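19th November

Hand data, Corkard task set. Nelli on the glove this morning, me on the console, Santeri in after lunch.

Aim was 40 good episodes of the open-and-close warm-up plus the first batch of the reach task. Got the 40 warm-ups. Reach is short, see further down.

Started late. The right hand would not zero. The index joint came up with an offset every time the driver loaded, and the fingers closed on nothing before anyone had touched the glove. Kalevi had changed the calibration file for his own tests and saved it over ours. I've put ours back under its old name and copied it to the Zorwood folder as well. Please save under a new name if you are trying things out.

After that the warm-ups went quickly. Nelli does them slower than Joonas, which I prefer. His from last week have a jump at the start of nearly every one where he gets the glove moving before the recording is properly open. I'd like to trim those and keep them, Josiane would like to throw them out. Not settled. 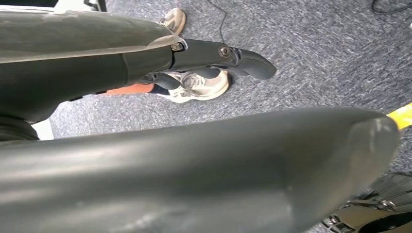
Wrist view needs a decision before we record much more. The near finger sits right across the bottom of the picture and is out of focus, so the lower half is mostly smooth grey with smudges on it. The other hand is sharp, and so is its curved fingertip, but anything below that has to be read through the gap. Carpet and shoes fill the rest. I don't want the model learning that a trainer on the carpet goes with a half-curled hand, and with the same few people standing in the same place all week it could well do that. Two things to try: tilt the camera up a little, or leave it alone and crop the lower part at load time. Cropping is cheaper and we can undo it. Tilting means a new extrinsic calibration, and everything recorded since April stops matching.

Asked Santeri what Hirvonen did on their set. He thinks they left the finger in and let the network sort it out, but they also had far more data than we do.

Reach task: some 5 usable out of the afternoon. Main trouble is lag on the glove link. It builds up over a session and goes away after a restart. Restarted twice. Second time it also lost the session name, so those files are saved as "untitled" and I renamed them by hand from the timestamps. Should be right, but check them against the log before using.

Broltell gloves: the left one is getting loose at the thumb. Tape is holding for now. Spare thumb piece on order.

To do
– crop test on four of today's episodes, with and without (me)
– lag: log the queue length on both ends (Santeri)
– decide on Joonas's warm-ups (Josiane, me)
– people to stand further back during recording, or at least move about between episodes
– write the calibration file name on the whiteboard

Drive is nearly full again. Moved the older raw files off, kept the processed ones.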